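Well, the wallpaper is up, and I have stopped apologizing for it to people who come by. A few of you asked in April whether I was really going to put something that loud on the walls of a bay that small, and the answer is that I did, on three sides, and I'd do it again tomorrow if there were a wall left to do.

For those who missed the earlier posts, this is the little bay I share with Abdul-Rahman Arthur, where all the wood ends up. Boards, sticks, blocks, strips of trim, lengths of I-don't-know-what that one of us was sure would come in useful. Before the paper went up the walls were a gray that Abdul-Rahman called "restful" and I called "the inside of a filing cabinet," and I spent most of the winter looking at them and thinking about it.

The pattern is called Kurkari, and I had been carrying a sample of it in my bag for so long that the corners had gone soft. It's a marbled, swirly thing, bands curling around other bands, coral and pink and cream with lavender in there, and then every so often a patch of yellow like an egg yolk that has wandered off. Abdul-Rahman says it looks like a map of a country where you would never find the parking. I think it looks like the endpapers in the old ledgers my aunt used to keep, which is probably why I fell for it (she never let us touch them, of course).

I ordered 5 rolls from Plutard, which was one more than the calculator told me to get, and I'm so glad I did. A pattern with this much movement eats paper! Every time you line up a loop on one strip with the loop on the next, you lose a good piece at the top, and then you lose another piece at the bottom, and by the back wall I was saving scraps the size of a paperback. The corners were the slow part. I tried to bring one full strip around the left rear corner in a single go and it puckered at the bottom, so I peeled it off, said some things, and cut it into two. If you are papering into a corner, please do it in two pieces. I knew that. My mother knew that. I did it the other way all the same.

The wood was what I worried about. When you have spent years looking at pale boards against a gray wall, you get used to being able to find them, and I had a horrible idea that the minute I put up a pattern like this everything would just vanish into it. It hasn't been like that at all. Pale wood is so plain, bless it, that it sits in front of all that coral and looks twice as calm as it used to. Even a scruffy old stick looks like something.

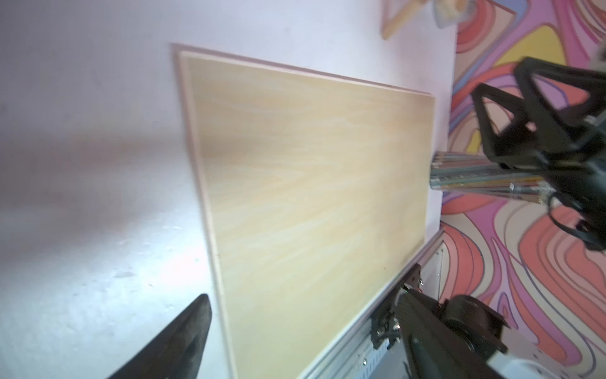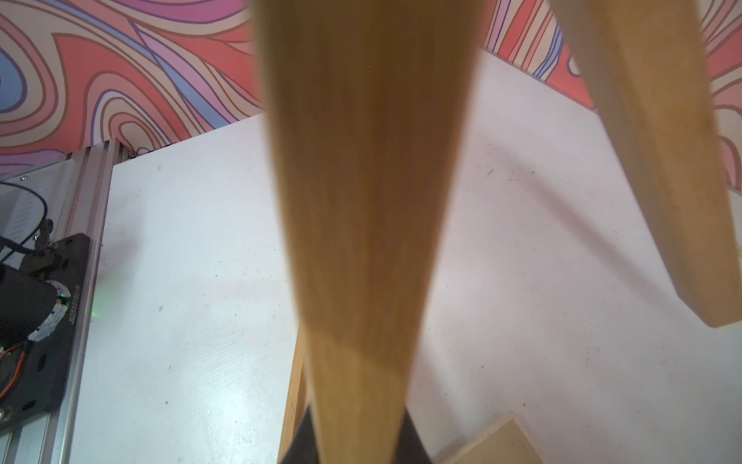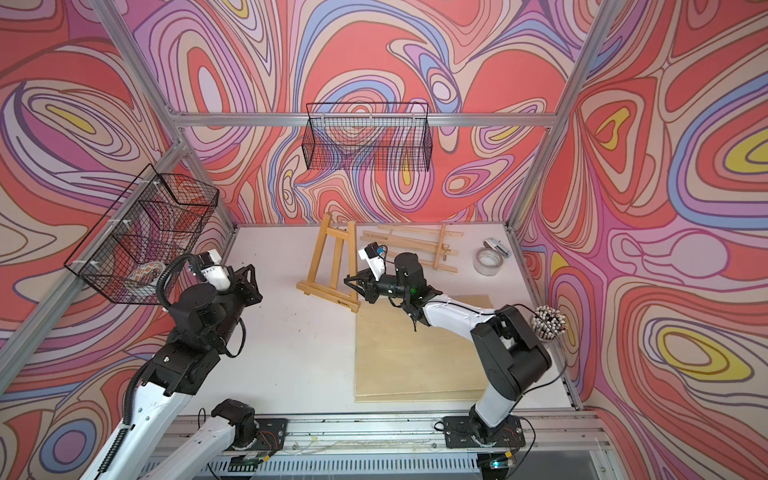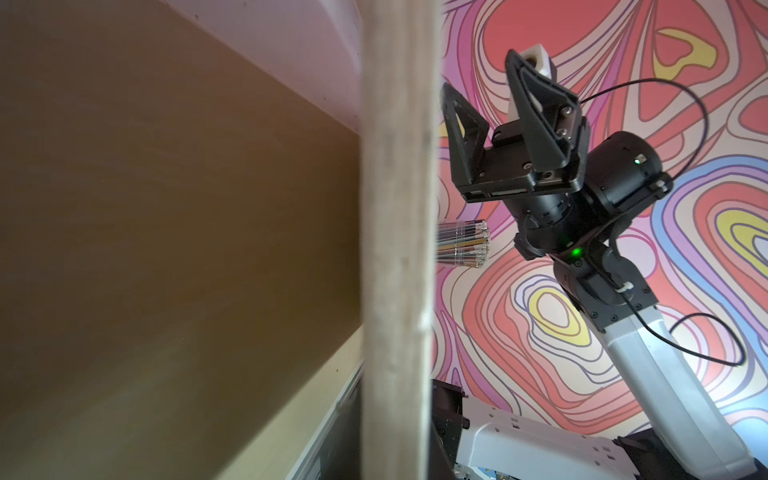 Coral, pink and cream, whichever way you turn.

I left the floor panel white. Shagufta Pirzada, who has much better taste than I do and isn't shy about it, wanted me to go for something darker that wouldn't show the scuffs, and she has a point, it shows every last one. I wipe it down with warm water and a drop of dish soap and most of what's there stays exactly where it is. I have made my peace with that. With three walls shouting, I needed one surface that kept its voice down, and white was the only color I was sure about. It also bounces a lot of light back up, more than I expected, and on a bright afternoon I have to shift where I stand or I get the glare right in my eyes.

Then there are the wire baskets. I had wanted shelves, and for a while I had a whole drawing of shelves, with measurements, stuck to the side of the refrigerator. But shelves would have covered up the paper, and after all that matching I wasn't about to put a plank across it. Black mesh was the compromise. You can see the pattern right through the grid, so you get your storage and you don't lose your wall. They came from Bajwa, the hardware place near the bus depot, where they keep them in a bin by the door with the shower caddies.

One hangs from the rail along the back and has nothing in it yet. I keep walking up to it with something in my hand and changing my mind. The other one is on the left wall, and it's deeper, and it's fastened with cable ties, the small white ones. I know, I know. There was a proper bracket on order, and while I waited for it I used the ties, and the ties have been perfectly good. I bought a bag of 100, so I have enough to hang baskets until I retire. Abdul-Rahman would like it on record that he offered me black ones. I will get to it. (The bracket came, by the way. It's in the drawer with the other bracket.)

What I haven't solved is where the long pieces should live. The blocks are easy, you can put a block anywhere. Anything long and thin wants to lean, though, and it wants to lean against my new wallpaper, and I have already caught one scrape on the right-hand side low down, only a little one, that I touched up with a colored pencil. You would have to be on your knees to see it. Please don't get on your knees.

I have had a few ideas. The first was a tall bin, which I tried, and which tipped over as soon as the heavy end was up top. The second was a strip of wood along the bottom of the wall for things to butt up against, and I think that could work, except that I'd have to choose which bit of swirl to hide, and I've gotten attached to all of it. Shagufta suggested flat storage, everything lying down and sorted by length, and drew it for me on the back of a Fuvlow receipt. It's a lovely drawing. It needs a good deal more floor than I own.

In the meantime I've been doing a little bit of sorting in the evenings, mostly holding a piece up, deciding it's too good to throw out, and putting it back down next to the other pieces that were too good to throw out. There's a nice tapered stick I keep meaning to sand. There's a big sheet of plywood with a wavy grain, very pale, with a pink border running along it, and I had forgotten how pretty it was until I saw it next to the paper. Someday it'll be a tabletop, or the front of a cupboard. Abdul-Rahman has plans for it too, and we haven't compared notes.

A couple of people wrote to ask about paste. I used the ready-mixed kind in a tub, a cheap one, and I let each strip rest folded over on itself before I hung it. My tub said 2 minutes and I gave it longer, mostly on account of the phone ringing. For smoothing I used a soft brush, then a dry cloth for the edges, and I went back over the seams the next morning when I could see them in daylight. One had lifted. I dabbed a bit more paste in with an old paintbrush and held it with my thumb and listened to most of a radio play.

I have one whole roll left and a bundle of scraps. I was thinking of lining the drawers with them, the brackets could do with cheering up. If anyone has lined drawers with real wallpaper and can tell me whether you glue it down or just cut it to fit, leave me a note below, and I'll pick out a weekend.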